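Plier, trier, attendre : deux ans avec un bras au bout de la table

Je travaille dans une blanchisserie qui traite le linge d'entreprise et, depuis quelques années, les vêtements loués pour l'événementiel. L'atelier s'appelle Kiltico. Nous recevons des t-shirts de couleur, des tabliers, des blouses, des serviettes, et nous les rendons pliés, comptés, emballés. En haute saison, donc à partir de mai, 2272 pièces peuvent passer en une journée. J'ai commencé au tri, puis j'ai plié pendant longtemps, et je m'occupe maintenant des plannings du matin. J'écris ces lignes à ce titre, sans parler au nom de la direction ni du syndicat.

On me demande souvent si les robots vont nous remplacer. La question est posée par des gens de l'extérieur, à table, avec un air un peu désolé d'avance. À l'atelier, elle se pose autrement. On se demande qui va ouvrir les sacs, qui va rester debout à côté de la machine, qui aura le droit de l'arrêter et à quel tarif ces heures seront payées. Ces questions-là ont des réponses, parfois mauvaises, et c'est d'elles que je voudrais parler.

Le premier bras nous a été vendu par Mekus avec une promesse de cadence : 450 pièces pliées par poste. Le chiffre figurait sur la première page du devis, en gros. Il supposait des pièces présentées à plat, toutes du même modèle, posées dans le même sens. Or le linge n'arrive jamais comme ça. Il sort du séchoir en boule, une manche retournée, un col pris dans l'ourlet. Pour qu'un bras saisisse un t-shirt par les épaules, il faut d'abord savoir où sont les épaules. Une plieuse expérimentée les trouve du bout des doigts, souvent sans regarder. Une pince doit les chercher.

Dans les premiers mois, nous avons donc fait ce que font tous les ateliers dans ce cas : nous avons préparé le travail de la machine. Une personne démêlait, étalait, lissait, puis reculait d'un pas. Le bras pliait. La même personne reprenait la pièce et la posait sur la pile. Sur le papier, le pliage était automatisé. Dans les faits, une plieuse était devenue étaleuse, avec un geste plus pauvre et plus fatigant pour les épaules, et toujours un œil sur la pince.

Zuzanna Sikora a tenu ce poste plus longtemps que n'importe qui. Elle pliait depuis vingt ans quand on l'y a mise. Un soir, au vestiaire, elle m'a dit : « Avant, j'avais mon rythme. Maintenant, j'ai celui de la table. » J'ai noté la phrase, et je l'ai répétée en réunion, où elle a été reçue poliment. Le compte rendu parle d'un « ressenti opérateur ».

Il a fallu attendre le changement de logiciel pour que l'on essaie sérieusement de laisser la pince se débrouiller avec une pièce en désordre.

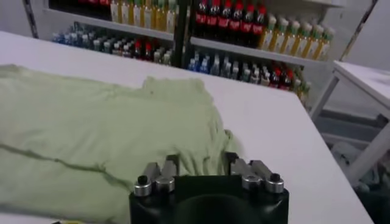

La pince devant un t-shirt vert clair froissé, sur la table blanche.

Je ne suis pas hostile à ces essais. Un t-shirt en tas est le vrai problème du métier, et il vaut mieux que la machine l'affronte elle-même que de nous voir lui mâcher la besogne toute la journée. Quand la préparation disparaît, le poste d'étaleuse disparaît aussi, et je ne connais personne qui le regrettera. Encore faut-il dire ce que deviennent celles qui l'occupaient, et le dire avant.

Chez nous, on l'a dit après. Pendant trois semaines, deux collègues sont venues chaque matin sans savoir où elles seraient affectées. L'une a fini au contrôle, ce qui lui convenait. L'autre a été envoyée au quai, où l'on porte, alors qu'elle avait un dos déjà signalé à la médecine du travail. Il n'y avait là aucune malveillance. Le projet avait un calendrier pour les câbles, un pour les mises à jour, un pour les visites du fournisseur. Il n'en avait pas pour les gens.

J'ai visité depuis l'atelier de Skutivow, qui a pris les choses dans un autre ordre. Ils sont plus petits que nous et n'avaient pas les moyens de se tromper. Avant l'arrivée du matériel, ils ont fait la liste des tâches que les salariés voulaient garder et de celles qu'ils voulaient lâcher. Le pliage des grandes séries est allé à la machine. Les pièces à reprise, les tailles rares, les vêtements à boutons sont restés à la main. Les plieuses ont été formées à régler le bras, avec un échelon de plus sur la fiche de paie dès le premier jour de formation. Tout n'y est pas rose — la cadence monte là-bas comme ailleurs — mais on y sait à qui appartient quelle décision.

Le point de l'arrêt me paraît le plus important, et c'est celui dont on parle le moins. Une machine qui peine sur une pièce peut recommencer longtemps. Elle prend, relâche, reprend. Quelqu'un doit décider que cela suffit et retirer le vêtement. Au début, chaque arrêt était enregistré et apparaissait le lendemain sur un tableau, avec le nom de la personne présente. On devine l'effet. Les collègues laissaient tourner, quitte à perdre dix minutes sur une manche, parce qu'un arrêt se voyait et qu'une attente ne se voyait pas. Nous avons obtenu que le nom soit retiré. Les arrêts ont augmenté, la production aussi. La direction a d'abord cru à une erreur de relevé.

Il y a aussi la question du savoir. Plier est considéré comme un travail sans qualification, et il est payé en conséquence. Pourtant, lorsque les techniciens de Lanz sont venus pour le nouveau logiciel, ils ont passé plusieurs jours à regarder des mains. Ils demandaient à Zuzanna pourquoi elle secouait d'abord la pièce, pourquoi elle attrapait la couture de côté plutôt que le bas, à quel moment elle sentait que le tissu était double. Elle ne savait pas toujours répondre et recommençait le geste plus lentement. Ces explications ont servi aux réglages. Elles ne lui ont rapporté ni prime ni mention dans un document. Si un geste vaut la peine d'être observé par des ingénieurs, il valait sans doute plus que le bas de la grille.

On m'objectera que l'entreprise doit tenir ses prix, que les concurrents s'équipent, qu'un atelier sans machine fermera et que tout le monde y perdra. J'entends l'argument, et il est en partie juste. J'ai vu partir un client de 200 tenues par semaine pour quelques centimes la pièce. Mais il ne répond pas à la question du partage. Les gains de productivité sont annoncés au singulier, comme s'ils tombaient sur l'atelier entier à la manière de la pluie. Ils vont quelque part. Chez nous, la première année, ils sont allés au remboursement du matériel. La deuxième, on nous a parlé d'un investissement futur.

Voici ce que je demanderais si le dossier était à refaire. Que les affectations soient connues par écrit avant la première mise en route. Que le temps passé à côté du bras, à surveiller et à débloquer, soit reconnu comme un travail, avec ses pauses, puisque l'attention fatigue autant que les bras. Que l'arrêt soit libre et anonyme. Que les salariés dont on utilise le savoir-faire soient payés pour le transmettre. Et qu'un rendez-vous soit fixé au bout de 6 mois pour revoir le tout, en présence de celles qui tiennent les postes.

Rien de cela ne coûte très cher à côté de la machine. Le dernier point, celui du rendez-vous, ne coûte qu'une salle et une matinée. Nous l'avons demandé deux fois. La première, le fournisseur n'était pas disponible. La seconde, c'était la haute saison.

Zuzanna est aujourd'hui aux réglages, trois matinées par semaine, et plie le reste du temps. Elle a demandé à conserver les deux. Son nouveau coefficient est à l'étude, m'a-t-on répondu au bureau, et je repose la question à chaque planning.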